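31 October 2019

Halloween, and I have eaten my own weight in the little peanut butter cups I bought for the trick-or-treaters, so I'm writing this with a slight headache and my feet up on the laundry basket. Which is empty! First time since June, I think. I want that written down somewhere.

So the T-shirts. I've been putting off the T-shirts for weeks because every time I open that drawer it fights back. You pull one out and three come with it, and the one you want is always at the bottom with a crease across the front like it's been mailed to you. I told myself I'd do the whole lot before the trip to Trevetell, and the trip is next week, so today was the day. I took the afternoon off work (they owe me hours anyway), made a big pot of tea and dumped everything out of the drawer.

The pile was awful. I had shirts in there from jobs I left years ago. I had the Vuratine one from that trade show, the one with the sleeves that come down to my elbows, and a couple I'm fairly sure I painted the bathroom in. I gave myself one rule, which was that if I wouldn't wear it to the grocery store it had to go. Then I broke the rule right away for the gray one with the hole under the arm, but that one's for sleeping in, so it doesn't count.

I'd been reading about folding, as you do at eleven at night when you should be asleep. Everybody has a method and everybody is very sure about it. There's the one where you pinch the shoulder and the middle and flip the whole thing over in one go, and it comes out perfect in the video and like a dropped napkin when I try it. There's the one with the piece of cardboard. My mother used to do hers against her chest with her chin holding the collar, and I can do that one with my eyes shut, but they come out all different widths and then they don't stack.

What I settled on is the long strip. You lay the shirt out flat, smooth it from the middle out, bring one side over lengthwise, tuck the sleeve back, then do the other side, so you have one long skinny piece from the collar down to the hem. Then you fold it up from the bottom, or roll it, depending on where it's going. Rolled for the suitcase, folded for the drawer. It took me a good few tries before I stopped getting a fat lump where the sleeves overlap.
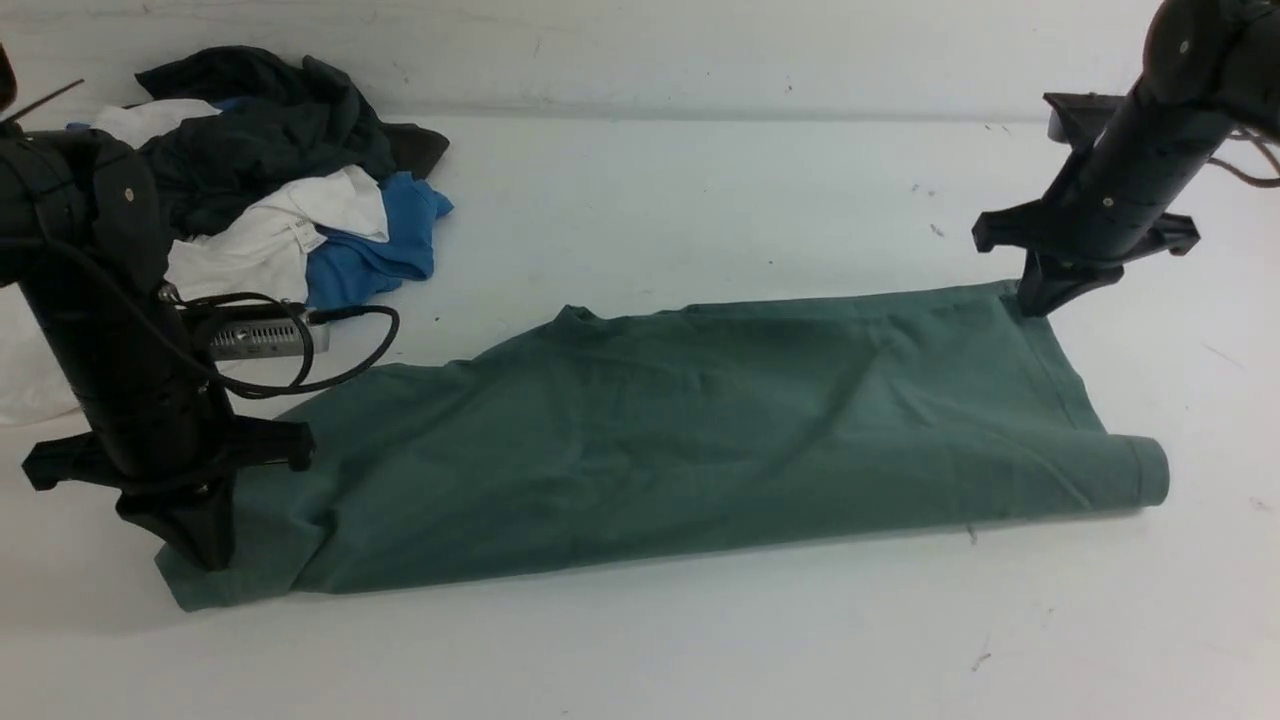

The hem is what drives me nuts. On cotton that's been through the wash enough times it just wants to roll up on itself, and you can flatten it with your hand as much as you like, it waits until you look away and curls right back. The collar's nearly as bad. It bunches, and if you leave it bunched you get that little pleat under your chin all day. I've started giving the neck a tug from both sides before I do anything else, and that helps some.

The other thing I learned is to do it on a table and never on the bed. I've folded on the bed my entire adult life and I think that's been half my problem! The mattress sinks wherever you press and everything slides toward the dip. On a hard surface you can drag your palm along and feel the wrinkles go. Also my back doesn't hurt tonight, and normally after laundry I'm walking around like a question mark.

I did get bogged down in the middle. There's a point where you've done a nice little stack and the heap doesn't look any smaller, and I seriously considered shoving the rest back in the drawer and calling it even. I had a sandwich instead and put the radio on. They were giving away $1,000 to caller 22 or something like that, and I actually got up and dialed, and it was busy, obviously. Then I was mad enough to finish the pile.

The drawer looks beautiful. Everything's standing up on its edge like files, dark ones at the back and light ones at the front, and I've opened it three times this evening just to look. I know it won't last. I give it until the first morning I'm running late and can't find the navy one. I've got two bags by the front door for the donation place, and one of rags for under the sink, because a worn-out T-shirt is the best dust cloth there is and I don't care what they sell you at the store.

For Trevetell I've put five aside, all rolled, and they take up hardly any room. Two for walking, two decent ones and the soft green one for the train. That leaves space for the big sweater, and I'll want it up there in November. I still have to look at socks. I am not looking at socks tonight.

The ticket came to $143 in the end, a lot better than the $195 they wanted when I first looked, so I'm glad I dragged my feet on that at least. Must remember to print the thing out. Must also remember the charger, the eye drops, and to stop the paper.

Doorbell again, hang on.

Okay, that was two witches and a very small dinosaur who wouldn't let go of the bowl. The peanut butter cups are officially gone, so it's raisins from here on and I may have to turn the porch light off and hide. Bags go in the car first thing tomorrow before I start picking through them and changing my mind about the Vuratine shirt.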